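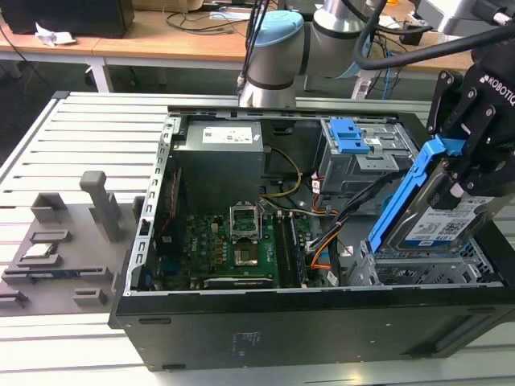 Taller de Automatización y Desmontaje · Cuaderno de banco

Diciembre, 9:30

Empiezo página nueva porque la anterior quedó hecha un desastre de flechas y tachones. Seguimos con la evaluación del kit de Esanel, el que venden como "célula de mantenimiento de PC lista para usar". Para quien llegue ahora: lo que se ofrece es el paquete de software (secuencias, control de fuerza, editor de rutinas), la bandeja de piezas y un año de soporte. El brazo lo pone cada uno, y la pinza también, nosotros vamos con la Robotiq. La licencia base sale por 2177 euros y el módulo de discos va aparte, 400 más. Me sigue pareciendo feo cobrar aparte justo lo que todo el mundo va a querer usar, pero bueno, eso ya se lo dije por correo y me contestaron muy amablemente que no.

Hoy toca disco de 3,5 con su caddy azul. La torre tumbada, sin tapa, con el interior hacia arriba, y la bandeja gris a la izquierda. El procesador lo tengo aparcado en su hueco de la bandeja y el zócalo sigue abierto, así que mucho ojo con dejar caer tornillos ahí dentro (va por mí). Quiero cerrar primero la parte de discos y luego ya nos pelearemos con la CPU, que me da bastante más respeto.

La rutina de fábrica entra con el disco inclinado y lo va enderezando mientras baja. Al principio me pareció una manía rara, yo habría ido en vertical y a correr, pero con los cables cruzando por ese lado lo de inclinar tiene bastante sentido. Lo que no me gusta nada es el punto de aproximación: viene definido respecto a la esquina de la bandeja y no respecto a la caja, de modo que si alguien mueve la torre un dedo hay que volver a enseñarlo todo. Apuntado para la lista de quejas. Me gustaría un par de topes atornillados al perfil de aluminio, y si no los incluyen ellos los hacemos nosotros en una tarde.

11:10

Cosas que me van gustando: el editor. De verdad, es cómodo. Arrastras un punto, le pones nombre, le dices la fuerza máxima y listo. Vengo de sufrir con Dankwa, que para cambiar una velocidad te hacía abrir 4 ventanas, y esto es otra vida. También se agradece que los mensajes de error estén escritos en frases y no en códigos. "Contacto inesperado antes del punto caddy_2", pues muy bien, ya sé dónde mirar.

Cosas que no: el manual está pensado para una torre concreta, la de su demo de Kiltitz, donde todos los cables van peinados y con bridas. Las nuestras no vienen así. Entre la manguera de alimentación y el SATA azul hay poco sitio para meter la pinza y la trayectoria recomendada pasa demasiado cerca para mi gusto. He añadido un punto intermedio más alto y he bajado la velocidad de esa bajada. El ciclo se alarga, claro, pero prefiero eso a arrancar un conector.

Pregunta para soporte: ¿se puede limitar la apertura de la pinza por tramos? En el editor solo veo un valor global y dentro de la caja me sobra recorrido por todas partes.

12:45

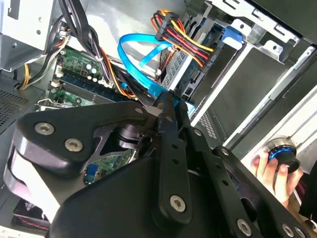

¿Sirve el kit para torres de distintos modelos sin comprar otra licencia?
La licencia cubre todos los modelos que quieras, pero cada uno necesita su propia rutina enseñada a mano y guardada con su nombre.

Eso me lo confirmaron por teléfono y lo dejo puesto porque ya me lo habéis preguntado varios. Sobre cuánto dura el paquete: el soporte dice que las almohadillas de los dedos que ellos recomiendan aguantan casi 2000 ciclos antes de cambiarlas. Ni idea, estamos lejísimos de comprobarlo. De momento lo apunto como dato suyo y no nuestro.

Comparado con Clesturska, que era la otra oferta sobre la mesa: aquella incluía la visión, y eso pesa. Con visión lo de mover la caja dejaría de preocuparme. Pero no soltaban precio sin visita comercial previa y a mí esas cosas me quitan las ganas. Si alguien del grupo tiene más paciencia que yo, adelante, que la pida y lo hablamos!

Pendiente:
- Pasar al cuaderno los valores de fuerza del caddy (los tengo en un papel).
- Diseñar los topes para el perfil.
- Preguntar lo de la apertura por tramos.
- Guardar copia de la rutina modificada con otro nombre, NO encima de la de fábrica.
- Mirar si el módulo de memoria entra en la licencia base o también va aparte.

Dejo la rutina cargada como "disco_alto". Si la vais a usar por la tarde, bajad la velocidad antes de la primera pasada.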